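Llevo desde abril queriendo escribir sobre el fichaje de la portera y entre unas cosas y otras no había manera. Pues venga, hoy sí.

El Clerninby femenino ha subido al primer equipo a Liette Hawthorne, que venía del filial, y yo estoy como una cría. La vi por primera vez en el campo del Kuster, una tarde de viento de las que te quitan las ganas de todo (y con el bar cerrado a las cinco, que eso también es delito). Paró un penalti, se levantó, le gritó algo a la lateral y sacó en largo como si nada. Perdimos igual, 2-1, pero yo volví en el autobús hablando solo de ella. Mi hermana todavía me lo recuerda.

La temporada pasada jugó 30 partidos con el filial y este verano parecía que se iba al Flisimico, que paga mejor y tiene hierba de verdad. Al final se queda. No sé qué le habrán prometido - espero que unos vestuarios con agua caliente, para empezar.

El día de la presentación fuimos 283 personas a la grada, que lo dijeron por megafonía y aplaudimos como si fuéramos ochenta mil. Para el primer partido en casa hubo 1.463, ¡con lluvia! Me tocó detrás de un señor con un paraguas enorme y me perdí el primer gol entero. El segundo lo vi perfecto: saque de Liette, dos toques por la derecha y adentro. Ahí ya me quedé afónica.

Lo que me preocupa es la defensa. Las dos centrales salen muy arriba y dejan un hueco a la espalda que cualquier delantera rápida va a encontrar. Contra el Kuster nos puede salir carísimo, sobre todo si vuelven a jugar con tres puntas. Yo metería a una pivote más, pero a mí nadie me ha dado el carné de entrenadora.
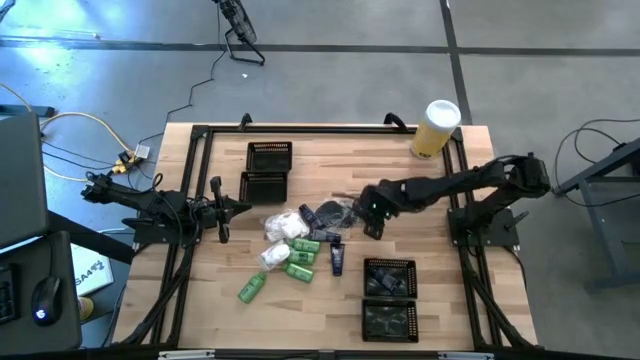
*Dos brazos negros frente a frente sobre la mesa de madera.*

El próximo desplazamiento es al campo del Studik, 136 kilómetros de ida. Sale autobús de la peña a las nueve y media desde la plaza y quedan plazas, así que si alguien se anima que me deje un comentario. Yo llevo tortilla. Con cebolla, y no pienso discutirlo.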